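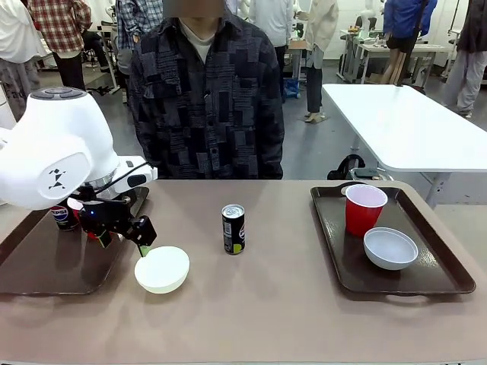

White bowl and brown tray on the long table.

Section 4: Moving your chats to Rukura

G'day again. I wrote this section after shifting my own family over from Skerkutent, so it follows the order I did things in, minus the swearing. Set aside a quiet evening and plug your phone in first.

1. Open your old app and go to Settings, then Chats, then Export. Pick "With media" if you want the photos as well. My export had 2,340 messages in it and took 14 minutes.

2. Save the file to your phone. Please don't email it to yourself! Mine came to 484 MB and my mail program just sat there sulking.

3. Install Rukura and sign in with your mobile number. You'll get a code by text. Type it in yourself, and don't read it out to anyone who rings you, however friendly they sound.

4. Tap Import and choose the file you saved. Keep the screen on until the green bar is full (I nudged the brightness down and left it on the bench).

5. Check a few old chats before you go any further. I looked for one from September with Yuk-lan Kan, and it was all there except the stickers.

Caution: deleting your old account wipes its cloud backup too. Leave it alone until you've finished step 5 and you're happy.

Note: group chats come across as read-only. You'll have to start a new group and invite everyone again. Feng-yi Wu found you can paste the invite link into the old group, so that's what we did, and most of the cousins turned up by dinner.

6. Go to Privacy and have a look at "Share contacts with partners". It was switched on when I got there. I turned mine off and everything I use still works.

7. Set your "last seen" to whatever colour of privacy you fancy: green for everyone, orange for contacts, grey for no one.

If the import stops partway, close the app, reopen it and tap Resume. Section 5 covers linking a laptop.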